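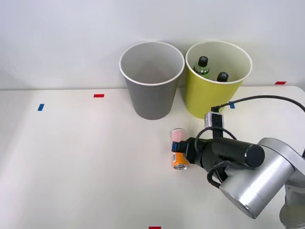 About Plotville

Plotville is a paper supply company serving cafes, bakeries and school kitchens. Raelene Doolan started it in the back of the Allanow print shop, selling napkins and bakery bags to the businesses on the same street. When the print shop closed, she took over the lease and kept the phone number.

We now carry cups, lids, plates, trays, food wrap and till rolls. Most orders go out by our own van. Customers outside the delivery area get theirs by freight, usually in four days.

Our regular case size is 1000 pieces. Smaller shops can buy by the sleeve at the counter – no account needed. Custom printing is done for us by Nasrallah, who also keep the plates on file so that a repeat order has no second setup charge. Proofs are sent by email and nothing is printed until you approve one.

In 2019 we bought the stock and customer list of Ralov, and former Ralov customers can still order with their old item codes. Please put an R in front of the code.

There are eight of us, counting the two drivers. The counter is at 3152 Allanow Road, with parking behind the building. We close for stocktaking in the last week of December, and orders placed that week ship when we reopen.

Page updated 18/06/2021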